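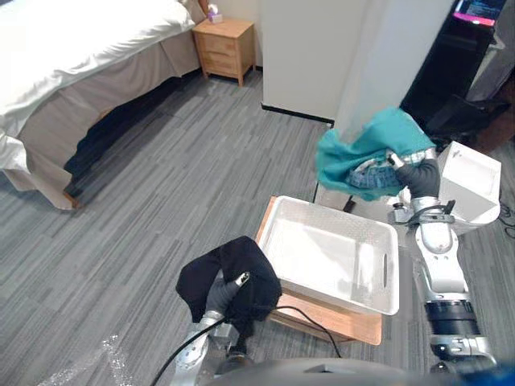 By Selamawit Zeleke
Friday, 7 p.m.

I moved the laundry sorting out of the hallway and into the bedroom this week. The hallway in our Besness apartment is narrow, and every time I set a basket down there somebody had to step over it.

The new spot is next to the bed. I put the white plastic basket on the wooden step stool so I don't have to bend down for each piece. Dark things go in first, then get folded on the duvet. Socks are last.

My friend Natsumi Uchida sorts by person, one load each. I tried that for a month and ended up running the machine half full. Sorting by color works better for us. A dark load takes nine minutes to fold if I don't stop to answer the phone.

Two things I still want to fix. The striped carpet hides lint until the light is low, so I vacuum after folding now. And the nightstand drawers are full of T-shirts that should be in the closet. There are some 400 pages of old manuals in the closet taking up that shelf. Those go to recycling on the next pickup, and the T-shirts can move over the same day.

Last updated in July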